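Recording demonstrations of cloth handling: when should an episode be discarded?

Posted in Data Collection, Dovar Community Help

Maeve Daly
Our group at Grevdale is preparing demonstrations for a policy that will learn to handle small cloth items. The collection plan calls for 2,000 episodes, and 462 have been recorded since August. Operators disagree on whether an episode with a poor first grasp should be kept if the operator corrects it before the end. The written procedure is silent on the matter. The wrist view is the only one we store at full resolution, and reviewers rely on it when they assign labels.

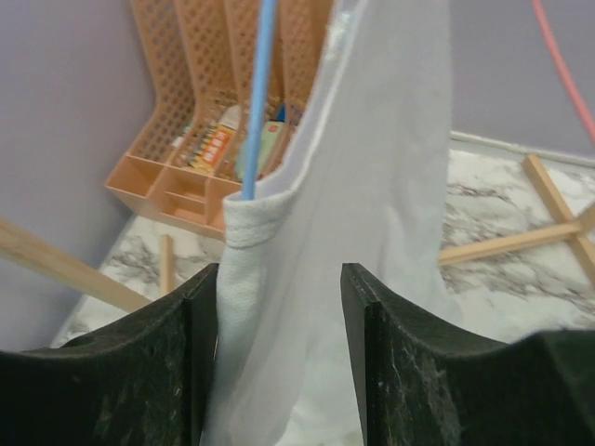

How long should a single episode be?
Long enough to cover one complete attempt, from the moment the arm leaves its start pose until the cloth has been released. Waiting time before the first motion should be trimmed.

I would be grateful for advice on corrected grasps in particular, and on whether the surroundings should be rearranged between episodes. At present they are changed only at the start of a shift.

Senan Madigan
Corrected grasps should be kept and labeled as such. A policy trained only on clean attempts has no record of how to return from a bad position, and it will meet bad positions often. Our set at Dumeo contains 3,472 episodes, of which 232 carry a "recovery" label. We discard an episode only when the operator abandons the task, when the recording has dropped images, or when a person reaches into the work area.

We also ask that the label include the time at which the correction begins. Reviewers add this afterward. Operators should not be asked to do it while driving the arm. 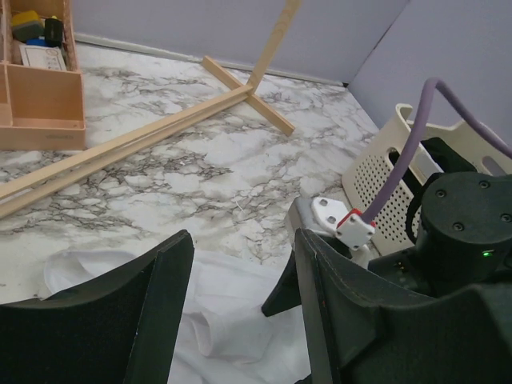 Variation in the surroundings deserves its own line in the procedure. If the same objects stay in the same places for a full shift, the policy may come to depend on them. We move the larger items every 20 episodes and record the change in the session log. Floor pattern matters as well: a white cloth crumpled on white flooring with gray and black veining has edges that are harder to pick out than the same cloth on a plain dark mat, and a set should contain both. Items such as a perforated basket may stay within view, provided that their position is varied like everything else.

One further point. Please fix the wording of the task instruction before you continue. We allowed operators to type their own, and merging the different phrasings later took considerable time.

kawaguchi_lab
Agree with the above on recoveries. We threw ours out and had to record them again. Check your gripper timestamps too, ours were behind the video for a whole batch.

Maeve Daly
Thank you both. The procedure will be amended to include a recovery label with a start time. Episodes already recorded will be reviewed under the new wording before collection resumes.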